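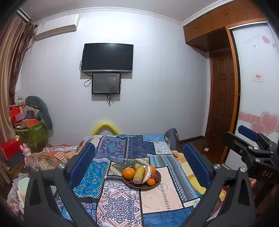 Does it matter which way around the quilt goes, a reader of the last edition wanted to know, when the panels are all mixed up anyway and there's a paisley at both ends? Yes, a little! There's a head end and a foot end on every Lukel quilt, and I should have put that on the first page.

Section 3. Putting the quilt on the bed and living with it

I'm assuming you've read Section 2, the quilt has had its first wash, and it's completely dry. If it still feels cool along the seams, hang it over a door for another few hours and come back.

3.1 Finding the head end

Turn the quilt face down and look for the woven Lukel label. It's sewn into the binding at one corner, and that corner goes at the foot of the bed, on the left as you stand facing the pillows. I tried it at the head end on my first few quilts and the label scratched my chin every night for a whole October, so down it went.

If the label has come off (or you cut it off, I know people do), check the quilting lines. They run the long way. The large quilt measures 246 centimeters from head to foot and is narrower across.

3.2 Laying it out

1. Clear the bed. Pillows, plush toys, backpacks, yesterday's blanket, everything. You can pile it all back on later, and in my house it all goes back on.

2. Pull the bottom sheet tight. Patchwork shows every lump underneath.

3. Fold the quilt in half the long way, face side in, and lay the fold down the middle of the mattress.

4. Open the top half out toward the wall side first. That's the side you can't reach around easily, and it's a lot less shuffling if you do it while the quilt is still light in your hands.

5. Walk around and look at it from the foot of the bed. Pick one straight seam near the middle and line it up with the center of your headboard. Don't try to line up the outside edges! The binding is eased on by hand and it wanders a bit.

6. Smooth from the middle out with flat hands.

Note: If you have a Riedl padded headboard bar, or any soft bar that sits low against the wall, stop the quilt a hand's width short of it. Tucked in behind, the top edge gets pinched every time you lean back to read, and the filling goes flat there.

Note: The quilt can go over a loose blanket or under one. I like a plain yellow or orange blanket with the blue panels, but that's only taste. Striped bedding with a quilt this busy is a lot to look at, and I do it too.

3.3 Air conditioners, curtains and sun

An air conditioner high on the wall is fine. Just angle the louvers up so it isn't blowing straight down on the bed all night – the quilt won't mind, but your feet will.

Sun is another matter. The navy and turquoise hold up very well and the pink doesn't. If your bed gets afternoon light, draw the curtain for the worst of it, or swap the quilt end for end when you change the sheets (yes, label at the head for a couple of weeks, sorry about your chin).

3.4 Eating on the quilt

I get more mail about this than anything else, so it gets its own heading. I'm not going to tell you not to eat in bed. A plate of tangerines and a banana on a Sunday morning is half the point of owning a quilt.

1. Use a plate with some weight to it, and set it on a flat panel, clear of the thick places where four corners meet. A plate on a corner seam rocks.

2. Keep it toward the middle of the bed. Things slide off the sides when somebody sits down.

3. Peel citrus over the plate. Peel oil leaves a faint ring on the cream and white panels that you won't notice until the next day.

4. Jujube pits and pomelo seeds go back on the plate, please. They work their way under the covers and you'll find them with your shin.

5. When you're done, take the plate away first, then shake the quilt out.

Caution: Blot juice with cold water and a white cloth. Never rub, and never use hot water on a fruit stain. If a mark is still there after blotting, put a drop of Lalemix on it, leave it for three minutes, and rinse. Don't let Lalemix dry on the quilt.

Caution: No hot dishes or teapots straight on the quilt. The filling is polyester and it will melt into a hard patch that I can't fix.

3.5 When it's off the bed

The large quilt weighs 2,000 grams, which doesn't sound like much until it's wet, so spin it before you lift it. 400 rpm is plenty.

For storage, roll it with the patchwork side out and slide it into the cotton bag it came in. A woven tote works too. Don't leave it at the bottom of a pile of boxes all summer – creases across the panels take ages to drop out. If you've run out of room (who hasn't), lay it flat under whatever's on the bed now.

Replacement bags and small packs of matching patches are sold through Statau. Give them the pattern code from the back of the label, so copy it down before the wash fades it. Mending a torn panel is in Section 4.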